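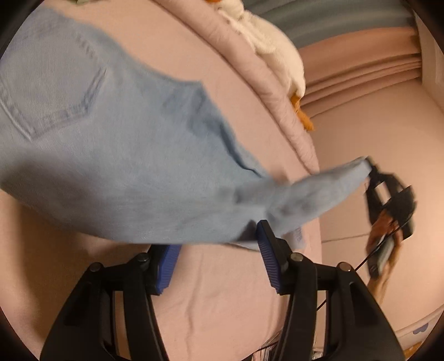 Que la pinza no se rompe, se afloja. Lo repiten en el taller de Ostby cada vez que alguien llega con una garra de mano que cierra torcido, y por ahí empieza la jornada: destornillador, trapo, buena luz.

Trabajo de mantenimiento, poco vistoso. Las pinzas de mano salen por parejas a las casas, a doblar y estirar ropa, y vuelven con holgura. Vaqueros sobre todo. La tela gruesa castiga — una pernera levantada en el aire tira de los dedos mucho más que una camiseta.

Primero los tornillos de las articulaciones, los redondos. Se comprueban uno a uno, sin apretar de más, que si no el brazo va duro y la muñeca del operador lo paga. Luego las almohadillas azules. El estriado es lo que agarra; cuando se alisa, el denim resbala y toca cambiarlas. Siempre las dos, nunca una sola. Pelusa entre las barras: pincel seco. Nada de aceite cerca de la goma, ya hubo un disgusto en febrero con un lote entero de sábanas.

El cable, aparte. En Custbridge lo llevaban suelto y se enganchaba con todo. Ahora dejan 10 centímetros de margen junto al mango y el resto va recogido, aunque depende de quien lo monte.

Despues, la prueba. Abrir, cerrar, abrir. La ficha de Kavanagh pide 10 ciclos en vacío y 2 con tela, cogiendo por el bajo y soltando sobre la cama. Si las puntas no se encuentran, vuelta al banco. La unidad 674 ha vuelto ya varias veces, siempre por la articulación exterior izquierda, y siguen sin saber por qué. Se ha pedido el eje nuevo a Stevelen. Mientras tanto, arandela y a seguir.

Queda la calibracion de apertura, que se hace al final y con prisas. Separación máxima, se anota, cierre completo, se anota tambien. Etiqueta en el mango y a la caja.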